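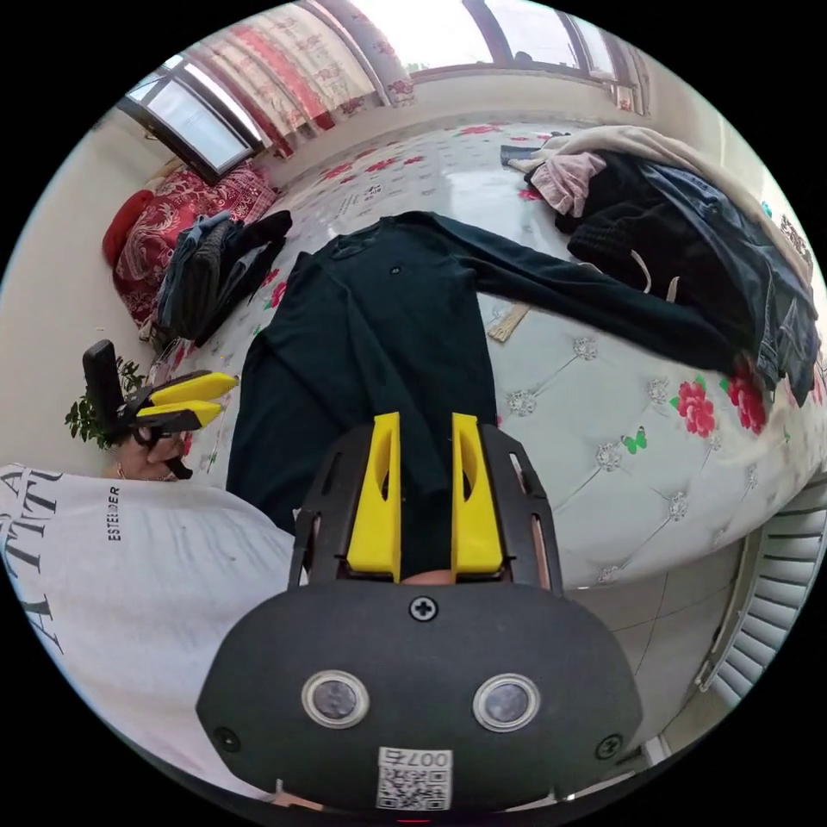 Plaren to Open Bedding Repair and Wash Center in Unda

UNDA, January 2022 – Plaren, the home textiles company based in Puda, will open a second repair and wash center for household bedding in February. The new site is in Unda, in the former dry goods warehouse on the canal road, and will take in quilts, mattress covers, blankets, bedspreads and pillow shells from customers across both towns and the surrounding valley.

The Puda center has handled all of the company's wash and repair work up to now. It was set up as a back room to the Puda store and was meant for returns. Customers began asking whether they could bring in older pieces, including ones bought elsewhere, and the company started accepting them on a trial basis. Last year the center handled 3399 pieces. Of those, 608 needed repair work as well as washing, mostly torn seams, worn binding, broken zippers and elastic that had lost its stretch.

The Unda site has 2580 square feet of floor space. It will have large-drum washers, low-heat dryers, a drying room with racks, four sewing stations and a front counter for drop-off and pickup. Plaren says wait times at Puda reached three weeks before the winter holidays and that the goal is to bring them down to one week at both locations by the end of spring.

"Most homes don't have a washer big enough for a quilted king-size piece," a spokesperson for Plaren said. "People force it in and the middle never gets clean, or they put it away in a closet and buy another one. A quilted cover will last a long time if it is washed with enough water and dried all the way through. We want that to be easy to get done close to home."

What the center will accept

The center will accept any household bedding in cotton, polyester, wool or blends, whatever the brand. Quilted pieces, tufted pieces and pieces with sewn-on trim are accepted. Down and feather items will be accepted for washing but not for refilling. Electric blankets, foam toppers and mattresses cannot be accepted at either site.

Each piece is checked at the counter while the customer is present. Staff look at the care label, test printed and dyed areas for color bleed in a small spot, and mark any loose stitching on a paper tag. If repair is needed, the customer gets a written price before the work starts. Work that has not been approved will not be done, and the piece will be washed and returned as it is if the seams are sound enough for the machine.

Repairs offered at Unda include re-stitching of quilting lines, new binding, replacement of elastic skirts and corner straps, zipper replacement, patching, and re-tying of tufts and buttons. Matching of older printed fabric is not guaranteed. The company keeps a stock of plain cotton in white, cream, gray and pale blue for patches on the underside of a piece, and customers may bring their own fabric for patches on top.

Prices

Prices at Unda will be the same as at Puda. Washing is charged by size of piece, with separate rates for wool and down. Repairs are charged by the quarter hour, plus materials. A full price list will be posted at the counter in both locations. Customers with a Plaren receipt less than two years old pay no charge for seam repairs on the piece shown on the receipt.

Pickup route with Yap

Plaren has also signed an agreement with Yap, the local delivery service, for a twice-weekly pickup route. Yap drivers will collect bagged bedding from homes in Puda, Unda and the villages along the valley road and bring it back when the work is finished. Bags will be supplied at the first pickup and can be used again. The pickup fee is charged per stop and does not depend on the number of bags.

For pieces sent by pickup, the counter check will be done without the customer, and staff will call or text about repairs before starting. If there is no reply within five days, the piece will be washed only.

The route will begin two weeks after the Unda center opens. Households that cannot carry heavy bedding to the counter because of age, illness or disability may ask for the pickup fee to be dropped. No paperwork is needed for this.

Work for hotels and care homes

Small hotels, guesthouses and care homes have asked for the service several times, and the Unda center will set aside its early shift for them. Orders from these customers will be washed in separate loads from household pieces. Plaren will start with a small group of accounts in its first season and add others as space allows. Guesthouses that already send bedding to Puda may move their accounts to Unda or leave them where they are.

Jobs and training

The center will open with eleven employees, three of them moving over from Puda. Sewing station jobs are open to people without trade experience. New hires will spend their first six weeks at Puda working next to experienced menders before starting at Unda. Applications can be left at either store counter.

Unclaimed and donated bedding

Pieces left for more than 90 days after the finish notice will be donated. Clean, sound bedding goes to the family shelter in Puda. Pieces too worn to repair are cut down for padding and cleaning cloths. Customers who want to give away bedding in usable condition can bring it to the Unda counter during opening hours, and it will be washed free of charge before it is passed on.

Opening week

During the first week, the center will wash one piece per household at half price. Staff will also hold short talks at the counter each afternoon on home care of quilted bedding, covering stain treatment, drying, storage and how to read a care label. The talks are free and there is no need to sign up. A printed care sheet will be handed out; nearly 3000 copies have been ordered for the two locations.

Parking is behind the building, with entry from the canal side. The front door has a ramp, and carts are kept just inside for heavy bags.

About Plaren

Plaren makes and sells bedding and other home textiles. Its workshop and main store are in Puda. The company's products include quilted mattress covers, bedspreads, sheets and curtains. The Puda wash and repair center will keep its present hours after the Unda site opens.

Media contact

Plaren press desk, main store, Puda. Requests to visit the Unda center before opening should be made to the press desk at least three working days ahead.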